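Ticket 1000-7 - Lounge furniture, Prullmont House
Status: Open, awaiting supplier
Logged: 2018-10-24
Handled by: Heather Kinnear, Residential Services

The resident of Flat 21 reports that the loose cushions supplied with the Skodel armchair slide forward in use and do not stay against the back. The chair was delivered in April. The resident asks whether a fixing kit is missing from the order.

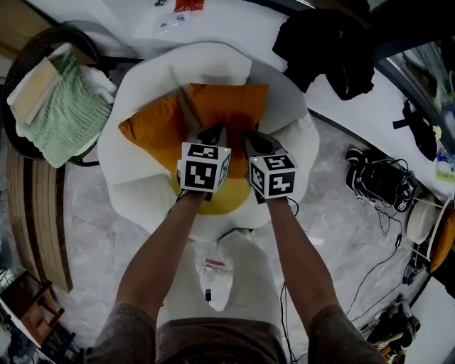
Bélanger, the supplier, lists no ties or clips for this model, and none were recorded on the delivery note. The order was for the white armchair with the scalloped back, two mustard-orange cushions and a yellow seat pad. The resident has been advised to set the larger cushion upright first and to lean the second against it.

Update 1: Advice followed for some 7 days. The resident states that the seat pad also moves, though less than before.

Update 2: Non-slip matting requested from Privunel under order line 3 - to be cut to the shape of the seat and laid beneath the pad. The cushion covers are not to be pinned or stitched to the chair, as this would affect the guarantee.

Next action: Bélanger to confirm whether a heavier seat pad may be exchanged.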